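Workshop notebook - storage end of the room, shelving and cabinet

Starting a fresh entry for the shelving job as the old notes are spread over three pages and two of those are mostly about the compressor. This one covers where things are going to live, what has been measured, and what is still to be decided before we move everything over from the Wurndale store.

Main problem as before: too much stuff in boxes on the floor at Wurndale and no agreed place for any of it here. People buy a second set of hex keys as they can't find the first. We have at least two open tubs of the same grease. The plan is to give every kind of thing a compartment and to write it on a label, then hold to it for a couple of months and see what drifts.

Before putting anything in I had a look up at the pipes. There are three white ones running together across the ribbed ceiling and bending where they reach the wall, with small brackets and a good many joints. I want to know what each of them carries before anything tall or anything made of paper goes under a joint. Building services have been asked. Until they answer, nothing that minds water goes on a top shelf. 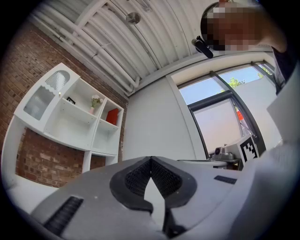
Pipe run at ceiling level, three together, small brackets.

I went looking for the drawing of the services and the only copy in the folder is for the floor below, so that was half an hour gone. If anybody has the right sheet, please put it in the Sang folder and not back in the plan chest.

Shelving. The white unit is mostly open square compartments, which suits most of what we have. Cable, tape, fixings in tubs, safety glasses, the small hand tools that don't hang. It suits long things badly. Threaded rod, aluminium offcuts and the steel rules will have to go somewhere else, probably upright in a tube by the bench. I tried one of the Fleser tubs for size and it goes in with 65 mm to spare in height, so two tubs will not stack but there is enough room to get a hand in over the top without pulling the tub out. Good enough. The Parorus trays are lower and two of those do stack, though the upper one catches on its lip if you are in a hurry.

Agreed layout so far, top to bottom:

Top row - light and seldom used. Spare filters, empty tubs, packing foam.
Second row - tape, labels, pens, glasses, gloves. Things people want ten times a day.
Third row - fixings, metric only. Imperial stays at Wurndale unless someone makes a case for it.
Lower rows - cable, power supplies, anything with weight to it.

The order of the second and third rows might swap. Second row is a comfortable height for me, less so for anyone shorter, and gloves are needed more often than M4 washers.

Labels: black on white, on the front edge of the board, left-hand end. Please don't label the tubs as well. At Wurndale the tubs wandered and took their labels with them, and we ended up with a shelf marked one thing and a tub on it marked another.

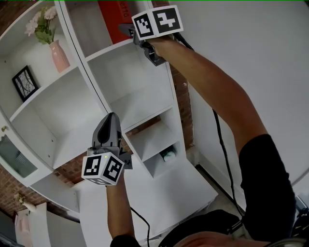 January 2018

Copied across from the loose sheet so that it is all in one book. Stock check at the store, done on the stairs with a clipboard. Some 142 tubs and trays altogether, a few of them cracked and counted anyway. 115 of these are worth bringing. The rest hold odds and ends from finished jobs - mixed screws, dried-up glue, one tub of nothing but cable ties already cut. Those can be emptied and the sound tubs washed and kept.

Moving them: four trips with the small trolley if the lift is working, a good deal more if it is not. The lift was not working when I left.

Weights are fine for everything except the tub of brass. It took both hands and I put it down twice. Split it into three before it travels.

Back at this end. The cabinet by the brick wall is the other half of the job. I want it for the things that should be out of the dust: gauges, the better calipers, the small scales, and the paper log sheets until the pipe question is settled one way or the other. It has dividers, so it wants sorting by compartment in the same way as the open unit. 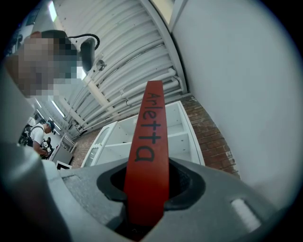

The brick is the other thing to settle. I would like to fix the cabinet back to it so that it can't tip when somebody leans on it, with two brackets near the top and a packer behind each to take up the unevenness. I'd go into the brick and stay out of the mortar, as the face is a bit weathered and I don't trust the joints to hold a plug. Bracket spacing 518 mm between centres, which lands on the uprights. Check again with the rule before drilling, I took it with the tape.

Drill bits are in the Sang box. The masonry ones are blunt, all but one. New set on the order list, along with label stock, plugs and a second tube for the rod.

Still open:
- answer on the pipes
- swap second and third rows or leave them
- who has the key to the Wurndale store in March
- whether the plan chest stays. I'd be glad to see it go but it does hold the big paper flat, and there is nowhere else for that yet.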